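Okida 2 review: the episode editor I'd been wishing for

By Svenja Kettler
25 February 2025
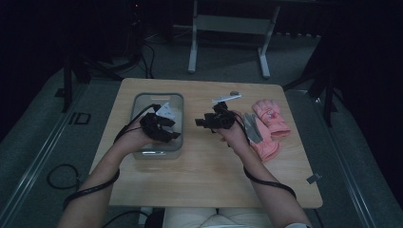
Hand-held grippers at work, the left one over the bin, with the pink gloves off to the right.

I spend most of my week between the demonstration and the policy: lining up streams, trimming, labeling, throwing out the bad takes. Okida has been my tool for that since the first release, and I liked it well enough. Version 2 I love, and I've put 143 episodes through it so I can say so with a straight face.

The big change is the timeline. Both wrist tracks, both jaw widths and the head view now sit on one ruler, and when you drag the playhead they all move together with no stutter (the old one made me wait after every jump). Tabletop work with two hands is where you feel it most. Soft items like gloves are miserable to label, as the jaws close on fabric long before the curve tells you anything useful, so you need the video and the width side by side. Now you get that, and you can nudge a label a sample at a time with the arrow keys. Lovely!

Sync repair is the other treat. Okida looks for matching motion in the pose tracks and the video and suggests an offset for each hand. On my set it got nearly 50 episodes right that I'd marked as lost, and it shows you the before and after curves so you can judge for yourself. I had been doing this in Sperling with a pile of scripts, and I won't miss them.

Segment suggestions are good on reach and grasp, weaker on release. If a hand hovers over the container before letting go, the suggested cut often lands too early. I turned the sensitivity down to 2 and that helped a lot, though I still check every release by eye.

Export is quick and the files load in Hutari without any fiddling. Ebere Wike, who trains on what I send over, had a first run going the same afternoon and asked me for only one change, a consistent name for the left and right tracks. That's a setting under Project, by the way, and it should be on by default.

Things I'd like fixed: undo forgets everything once you switch episodes. The search box can't find labels with a hyphen in them. And memory use climbs through a long session, so I restart at lunch. The developers say an update in March will deal with undo.

A single seat is $700, and that includes the command line version, which runs the same sync and export steps on a machine without a screen. Bastier costs less and has nicer charts, and if you only record one arm I think it's still a fine pick. For two hands I wouldn't go back.

Tested on Linux with the standard install. I paid for my own seat.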